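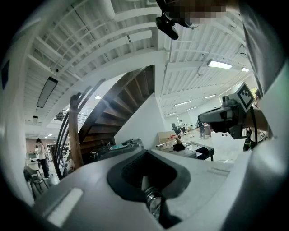
Coiled spring set in a dark, rounded opening in a light-grey housing.

Notes for Session 4: Freshwater eels and the dam problem
Seija Honkanen, 30 September 2020

OK, last time we ran out of time right when it was getting good, so I'm picking up at the Dunstan weir and going from there. If you missed it, get someone's notes on the life cycle first, or none of what follows will make much sense.

Quick refresher anyway. Eels do the salmon thing backward: they're born at sea, drift in as tiny larvae, turn into see-through glass eels near the coast, and then head up the rivers to grow. They can stay in fresh water for decades (I still find this amazing!) before they turn silver and go back out to spawn. So every eel that ends up breeding has to make it past whatever we've built in the river twice, once as a little noodle going up and once as a big heavy adult coming down.

Going up

Young eels can't jump. They can climb, though, as long as the surface is rough and damp, and that's the whole idea behind an eel ramp. You lay bristles or studs on a slope, trickle some water down it, and they wriggle up at night. On the Rutura we put in a ramp at the lower weir and checked the trap box every morning in June. Best night was 900 eels. The worst was zero, and I had forgotten to open the valve, so please learn from me and write "VALVE" on your hand.

Slope matters a lot. Ours sits at 30 degrees and they handle it fine. A smooth concrete face at 90 degrees is a wall to anything but the very smallest ones.

Coming down

This is the half that gets less attention, and I think it's the more worrying half. Silver eels follow the main flow, and at a hydro dam the main flow goes through the turbines. They're long, so their odds of being hit by a blade are worse than a short fish's. Things people try:

Fine screens with a bypass next to them. Good, but the screens clog with leaves in fall, exactly when the eels are moving.

Shutting the turbines down on dark, rainy nights with rising water. Works nicely if you can predict the runs. The operator at Aver agreed to do it on four nights and we argued over which four for weeks.

Trap and truck, meaning you catch them upstream and drive them around. Cheap to start, but you're signing up to do it forever, and you only help the eels you catch.

Taking the dam out. My favorite, obviously, and we'll have a whole session on it when we get to the Siser case.

One thing to watch for in the reading: a lot of reports give you the number of eels that went up a ramp and call it a success. Ask how many were waiting at the bottom! Without that you have a count and no passage rate.

For next time

Read the Siser packet up to the sediment maps (skip the appendix, it's mostly permits). Then pick one barrier on a river you know and write me a page on how an eel would get past it in both directions. Sketches are welcome, ugly ones too. Bring boots if you're coming to the weir, the bank is slick and I don't have spares in small sizes.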